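3.2 Study sites and household recruitment

The study was carried out in two towns, Escombe and Bedonberg, which draw their water from the same upland reservoir but differ in the age of their housing and in the way water is billed. Escombe was built largely before individual metering was common, and many of its older blocks still share a single supply line. Bedonberg has newer housing, and nearly all of its homes have a separate meter at the property boundary. The contrast allowed us to compare reported water use under shared and individual billing without a large difference in climate or source quality.

Households were recruited by letter. A total of 3000 letters were sent in July, divided equally between the two towns, and addresses were drawn at random from the municipal property register. Vacant homes, short-term rentals, and properties used only for business were removed before the draw. Each letter described the purpose of the study, the time required, and the kind of information that would be collected. A second letter was sent to addresses that had not replied after 29 days. No payment was offered, although participating households received a summary of their own results at the end of the study.

3.3 Water use diaries

Each adult in a participating household was asked to keep a written diary of indoor water use. The diary listed common activities, including bathing, laundry, dishwashing, cooking, and cleaning, with space for the time of day and an estimate of how long the tap or appliance had been running. Outdoor use was recorded on a separate sheet so that garden watering could be left out of the main analysis.

The format was adapted from the Matlala diary, an earlier instrument developed for small towns with irregular supply. Two changes were made. The original asked for volumes in buckets, a unit that had little meaning for most homes in the present sample, and this was replaced with running time in minutes. The original also grouped cooking and dishwashing together. We separated them, as our early interviews suggested that the two are often done by different members of the household and at different times of day.

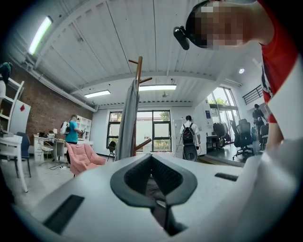 Entries were transferred to the Prellus database by two coders working independently. Where the coders disagreed on the type of activity, the original page was reviewed by a third member of the research team, whose decision was final. Unreadable entries were marked as missing and were not estimated from the surrounding pages. A household was kept in the analysis if it had returned at least 5 complete diary days, including one weekend day.

3.4 Meter readings and comparison of sources

Diary totals were compared with meter readings for the same period. In Bedonberg, readings were taken directly from the boundary meter. In Escombe, where the supply was shared, temporary meters were fitted inside 40 homes with the written consent of the owner and, where different, the occupant. The remaining Escombe households contributed diary data only and are reported separately in Section 4.

Running times were converted to volumes using a flow rate measured at the kitchen and bathroom taps of each metered home. For appliances, the volume per cycle was taken from the product manual when one was available. Toilet flushes were counted at the rated volume of the tank. These conversions carry some error, particularly for older taps, where flow changes with pressure in the shared line. For this reason, we treat the diary totals as a measure of the pattern of use over the day and rely on the meters for total volume.

Figure 1. Hand-held gripper, with a person wearing a head-mounted camera at upper right.

3.5 Limits of the sample

Homes that responded to the first letter were more often owner-occupied than those in the register as a whole. Weights based on tenure and household size were applied to correct for this difference. The weights do not adjust for interest in water saving, which was not recorded in the register and may have influenced the decision to take part.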